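Trellach 卓上器具ギャラリー：試験管立て

Trellachでは、学校の理科室および小規模な分析室向けに、卓上で使う樹脂製器具を製作している。本ページには透明アクリル製の試験管立てを掲載する。型番別の図面はカタログ8月版に収録。

材質と加工
透明アクリル板を切り出し、接着で組み立てる。穴あけ加工は協力会社Plomerが担当し、穴の縁は面取りのうえ研磨仕上げとする。板の透明度を保つため、表面への印刷や刻印は行わない。型番は出荷時の袋に表示する。

使用条件
常温の水溶液を入れた試験管の保持を想定している。加熱直後の試験管は、室温まで冷ましてから立てること。アセトン、トルエンなどの有機溶剤が付着すると白化や亀裂を生じるため、溶剤を扱う作業にはポリプロピレン製のJandeoシリーズを推奨する。アルコールによる拭き取りも避ける。

洗浄と保管
中性洗剤を薄めたぬるま湯と柔らかい布で洗い、水ですすいだ後に自然乾燥させる。研磨剤入りのスポンジは細かい傷の原因となり、側面からの液面確認が難しくなる。乾燥機およびオートクレーブは使用不可。保管時に積み重ねる場合は7段までとし、間に薄紙を挟む。直射日光の当たる棚には置かない。

価格
標準型は1個2,547円（税別）。交換用ゴム脚は1組300円、収納袋は629円。いずれも在庫品で、受注後は約7日で発送する。

試験管の配置
隣り合う穴を続けて使うと、抜き差しの際に管の口どうしが接触しやすい。本数が少ないときは数穴おきに立てると扱いやすく、色の比較にも向く。比色の場合は背後に白い紙を置き、液面の高さをそろえる。目の位置は液面と水平にする。

掲載写真
試験管立て（透明アクリル、低型）、白い天板上。上面に穴が列状に並ぶ。透明なプラスチック試験管2本を、間をあけて直立。液は左が黄、右が青で、液面はほぼ同じ高さ。どちらの色も立ての側面を通して確認できる。

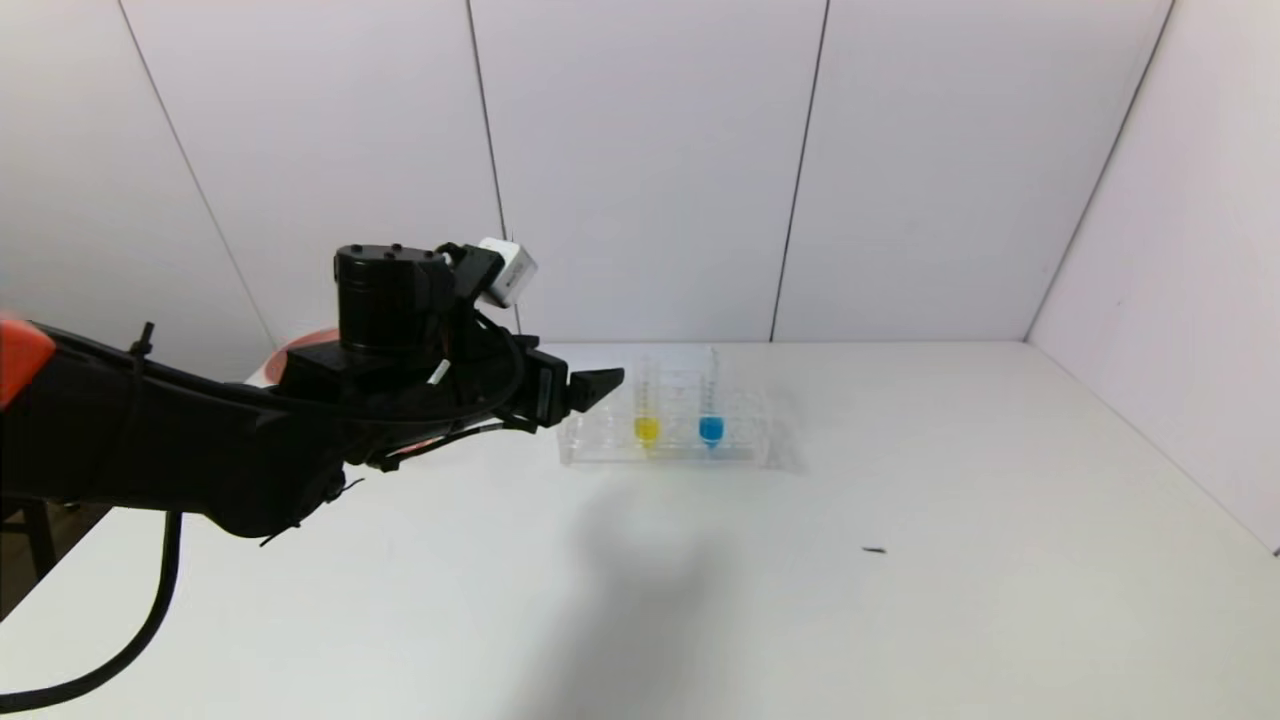

図面・見積りの請求
穴径の変更、列数の追加など、標準外の仕様は販売代理店Karpenkoで受け付ける。使用する試験管の外径と全長、希望本数を明記のこと。試験管の現物を送付する場合は、洗浄済みの空のものに限る。特注品の納期は数量により異なり、見積書に記載する。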